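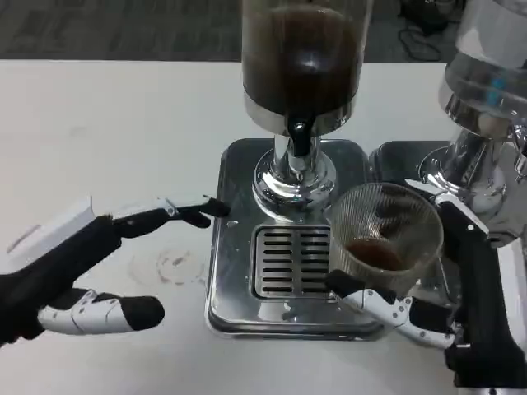 Nurkidon portable traffic receiver: a review after 100 hours

The Nurkidon is a battery-powered ADS-B receiver for light aircraft. It picks up position broadcasts from other airplanes, adds its own GPS position and attitude, and sends everything over Wi-Fi to a tablet. Gerholm sells it for $899, with a suction mount, a short charging cable and a soft case. I bought mine at full price in April and have now flown with it for 100 hours, nearly all of that in a two-seat trainer out of Narnatwood, with a few longer trips in a club four-seater.

Setup

Out of the box it took one firmware update and a restart. The update has to be done through Gerholm's own phone app, even if you plan to use another app in the air. After that it connected to my tablet on the first try. The instructions are a folded sheet with small type, and they skip the attitude calibration entirely. You have to set the unit on something level, hold the power button until the light blinks twice, and leave it alone until the light goes solid. I found this in the support section of the website.

The unit weighs 387 grams. That is heavier than the one I had before, and on a hot day the suction mount let go of the rear side window twice. I now keep it on the glareshield on a rubber mat, where it stays put and gets a better view of the sky. 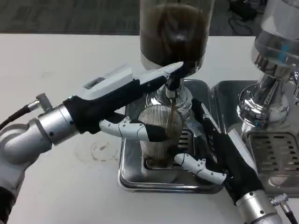 Reception

Antenna placement matters more than anything else in the menus. With the receiver on the side window I lost targets on the opposite side of the airplane, and they came back when I turned. On the glareshield the picture is steady ahead and to both sides. Directly behind is still weak, with an engine, a firewall and two people moving around to confuse things. An external antenna would fix it, but the Nurkidon has no socket for one. For a receiver at this price I think it should.

Traffic shows up early enough to be useful. Airliners appear from far away and can be filtered out by altitude. Light aircraft are what I care about, and those with a working transmitter showed up well before I could see them out the window. Aircraft without one do not appear at all, and students need to hear that more than once. Hanne Suominen, who instructs in the same airplane, makes them fly the first three lessons with the tablet in the bag.

There was one fault I could repeat. After a stop with the engine off and the receiver left running, it sometimes showed our own airplane as a target sitting right on top of us, with an audio alert. Entering the registration again in the app cleared it. A later update was supposed to cure this. It has happened once more since then.

Battery and heat

A full charge lasted through every cross-country day I flew, including one with four legs and a long lunch. It charges slowly from the airplane's USB outlet and quickly from a wall charger. In direct sun on the ground it shut itself down one time, with the red light on. I moved it to the shade under the seat and it was fine by the time we had the airplane fueled. In flight, with the vents open, it has never shut down.

The fan is audible with the engine off and not otherwise.

Attitude and recording

The backup attitude display is good in gentle flying. In steep turns it lags a little and then catches up. I would not want to rely on it in cloud, and the manual says the same.

The recorder is the part I ended up using most. It logs track, altitude and pitch, and the file can be replayed at home. Replay works without paying, but storing more than the last few flights means a subscription at $59 a year. I paid it for the first year and will probably let it lapse — the files can be copied off by cable if you remember to do it.
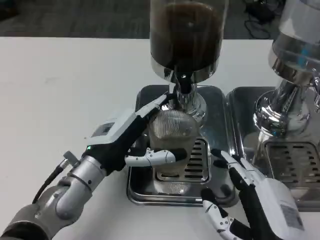

Ribbed glass cup under the coffee spout.

Support

I wrote to Gerholm twice. The first reply, about the calibration, came the next morning from Nhung Diệp and answered the question. The second, about the ghost target, took longer and asked for a log file, which I sent.

Compared with the Čierny

Ľudovít Paulík lent me his Čierny for two flights. It is smaller, has the antenna socket, and shows the same traffic as far as I could tell with both running side by side. It has no attitude sensor and no recorder, and its battery died on the second flight before we got home.

Verdict

Good reception from the right spot, good battery, useful recorder. The mount is poor and the missing antenna socket is a real omission. If you fly one airplane and can leave the receiver on the glareshield, I would buy it. If you rent different types, try one first and see where it will sit.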